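Workshop notebook — 18 April 2024
Open day, lockout cell demo

Entered by Tavion Gallagher

Doors at ten. Two groups booked for the morning, one from Boateng (maintenance side, mostly electricians and one planner) and one from the Ekness training centre. Both had asked to see the dual-arm cell doing lockout hardware, so the Gumedetti packing line was left powered down and got a short talk from the walkway only.

Pre-start checks done before the first group came in:
E-stop chain tested from both stations, OK.
Wrist cables on both arms looked over for chafing. No change from last entry.
Gripper homing, left then right, OK.
Speed override set to reduced for the whole day. Left there.

The request from Boateng was to see padlocks handled at close range by both arms. Their interest is in whether the sorting and checking of returned locks at the end of a shutdown could be taken off the tool crib. They go through 200 locks on a large outage and every one comes back to the same counter, some with the key on a ring, some with the key in the barrel, some with no key at all. The planner was clear that applying a lock to an isolation point stays with the person doing the work. Agreed, and I said so to both groups at the start.

Ran the arms under teleoperation for the first part. Operator at the station, visitors behind the yellow line, me on the pendant. 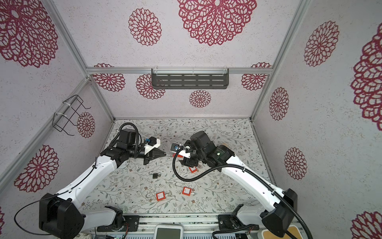
Demo cell, both arms in. Right gripper holding the black padlock with safety tag.

The tag gave the most discussion. It hangs below the lock body and moves whenever the wrist moves, so a grasp planned on the body alone has to allow for it. One of the electricians asked if we could take the tags off for handling. Possible for a bench test, no use to them in practice. I would sooner keep the tags on and slow the last part of the approach.

Second question was the patterned cloth and wallpaper. Told them we change the coverings from one block of work to the next so the vision side does not get used to a plain background. The Ekness instructor wanted to know if a busy print makes the small parts harder to find. For a thin steel shackle, yes, in my view. We have not measured it properly, and I said that as well.

Handling notes from the morning, for whoever sets up next:

Lock bodies are easy to hold across the flat sides. The label face is slicker than the rest and the fingers tend to creep on it. Go for the edges.

Shackles are the awkward part. Closing the fingers on a curved bar lets the body swing. Better to pinch one leg low down, near the body, then lift straight up.

Keys lying flat need the fingertips nearly touching the cloth. Current height floor is 2 mm, and that is too high for a bare key. A key on a split ring is easier, as the ring gives the fingers something to catch.

Grip force was left at the default. With the left gripper it felt a touch high on the smaller locks. Check against the right before changing anything. 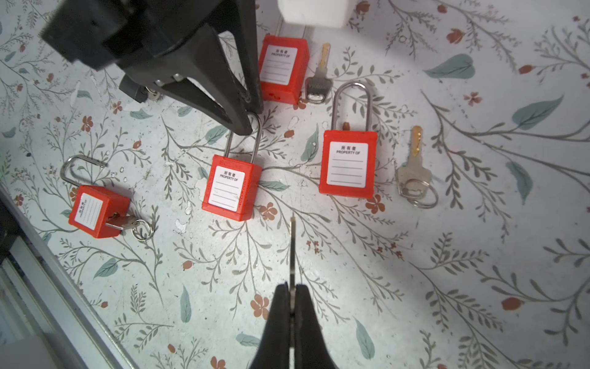
The wrist views went up on the big monitor for the second group, and that worked much better than having people lean over the rail. Labels can be read at that distance. The Ekness instructor picked up on the PROPERTY OF lines being blank and asked if the system could read a name once one is written in. Printed text, probably. Marker pen that has been through a season on a pump skid, I would not promise. Noted as a separate job.

They also asked about matching a key to its lock. My answer was that the only check I trust is putting the key in and turning it, and two arms suit that: one holds the body, the other works the key. We have done it slowly under teleoperation. We have no run of 100 attempts logged, so I gave no success rate. Ternimetti quoted them a rate last November without saying how it was counted, and they were still annoyed about it.

To do:
Lower height floor in small steps, spare fingertips on hand.
Compare grip force left against right with the same lock.
Ask Boateng for a box of retired locks, tags on, keys mixed.
Send Ekness the risk assessment for the cell.
Move the yellow line back before the next visit — people drift.

Cell powered down and isolated after the second group left. Pendant back on its hook.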